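Delivery Staff in Kendaston Move to Route Supervision as Robots Take Over Plaza Runs

Siregar, the parcel and grocery delivery company, has completed the first stage of a program that transfers short-distance deliveries in central Kendaston from foot couriers to sidewalk robots. The company confirmed in September that no courier positions were eliminated in this stage. Seven couriers have been reassigned to a new supervision desk at the Imonham depot, where they monitor the robots and step in when a machine requests help.

The robots, supplied under a service agreement with Sekis, carry orders from the depot to offices and apartment buildings in the downtown area. Before a robot is assigned to a street, its route is rehearsed in computer simulation. Supervisors take part in these rehearsals and may reject a route they consider unsuitable.

"Our couriers know which curbs are difficult and which crossings need patience," said Serpil Dönmez, director of operations at Siregar. "That knowledge was never written down. The simulation sessions are where it now enters the system."
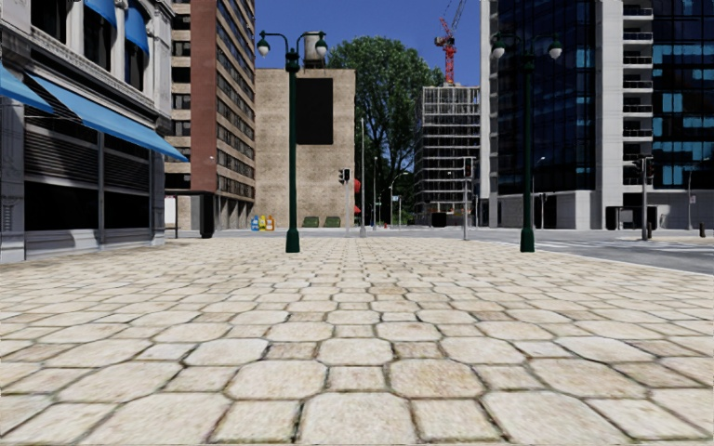 Each supervisor completes 200 simulated runs before taking charge of live deliveries. Training covers road crossings, loading areas, temporary closures and the handling of complaints from the public. Supervisors work in teams of two, and a shift at the desk lasts five hours, followed by paid time for reports and route review.

Afiq Harahap, who worked as a courier before joining the desk, said the change had been welcome in some respects and demanding in others. "My knees are better than they were last winter," he said. "But you have to concentrate in a different way. On foot, you deal with one door at a time. At the desk, you may wait a long while and then have to make a decision quickly."

The employees' association has supported the reassignments but has asked for clearer terms. Its representative, Ratih Gunawan, said that pay for the new position was set before the full duties were known. Supervisors are now responsible for incident reports and for reviewing map changes, tasks that were not part of the original job description. The association has also requested a standing option for supervisors to return to courier work.

Siregar said that a revised job description would be issued before the second stage begins. Couriers will continue to handle deliveries involving stairs, heavy items and customers who have asked for assistance at the door.

Andor Bakos, who manages the Imonham depot, said that further routes would be opened only when enough trained supervisors were available. Applications for the next training group are open to all current depot employees, including part-time staff. No previous experience with computers beyond the standard handheld scanner is required.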